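Prueba de manos en dispensador de bebidas (Pulero / Skesstead)

Qué contiene

Episodios de teleoperación con dos brazos ante un dispensador montado en una mesa redonda blanca. Se grabaron para comparar dos controladores de dedos, Pulero y Carrier, con la misma tarea: acercar el vaso, servir y retirarlo. Son 90 episodios, a 3 minutos como máximo cada uno. Vista desde la cabeza.

Por qué desconfiar

La ficha comercial de Pulero promete 3,000 ciclos sin recalibrar. No lo hemos comprobado y este conjunto no sirve para comprobarlo. Tampoco mide fuerza: quien quiera deducir el agarre a partir del vídeo, que lo haga por su cuenta.

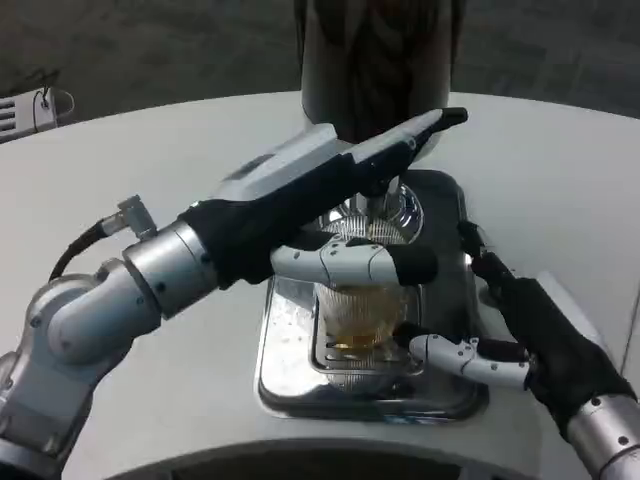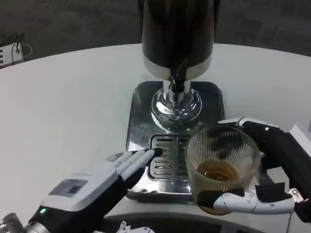
Las dos manos junto al dispensador, con líquido en el vaso.

Limitaciones conocidas

El vaso es transparente y estriado, y el cromo refleja todo. La segmentación automática falla a menudo y las máscaras no se han corregido a mano.

La etiqueta "éxito" la puso el operador, que sabía qué controlador estaba usando. Trátese como una opinión.

Los episodios del domingo llevan otra ganancia en la muñeca izquierda; están en la carpeta parkberg_b. No mezclar con el resto.

Estado

Versión 2. Faltan los registros de par de Carrier. No hay fecha para añadirlos.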